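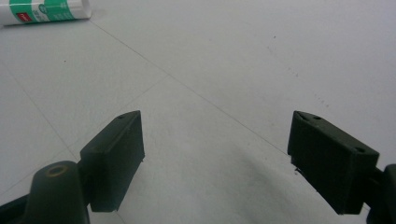

Tuesday. The bath melts from Dalldale came this morning, 6 in the box, and I tried the cedar one before tea. It fizzed for a minute, then went flat and left an oily ring I had to scrub off with bicarb. The smell was good, though it was gone by the time I'd washed my hair. Ursina swears by them, but she has a bigger tub and runs it hotter. My hands are still cracked from February. I've gone through two kinds of balm this month and neither did much. The white and green tube was on the floor tiles, lying on its side, and I left it there – couldn't be bothered bending down again. Rongrong says to try plain lanolin, 40 grams from the chemist. Will get some tomorrow, and ask if they still stock the Tanis soap. Bed by ten.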